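# Fruit on the Table: Class Project Report

Irja Hyvönen, August 30, 2019

My project was about how people put out fruit for guests, and whether anybody eats it. I wanted to know what goes first and what just sits there. Elsa Pelkonen let me use her place in Nernwood and picked out the green flowered cloth - I would've gone with plain white, but she was right, the oranges look great on it!

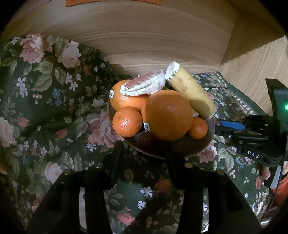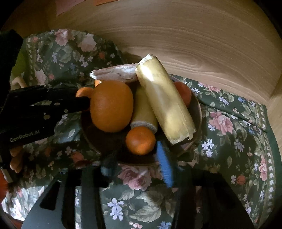 *Oranges and mandarins on the green floral cloth, with a thick yellow piece leaning at the back of the bowl (first photo) and across the plate (second).*

I asked 20 people what they'd reach for. Mandarins won easily (small, quick to peel, no knife needed). Big oranges did worse than I expected, and only three people said they'd take one without being offered.

Bhavana Mathew thought I should've asked about age too, and yeah, I wish I had. My oldest person was 71 and she had a lot to say about stickers - peel them off before company comes! I'm adding that question in the next round.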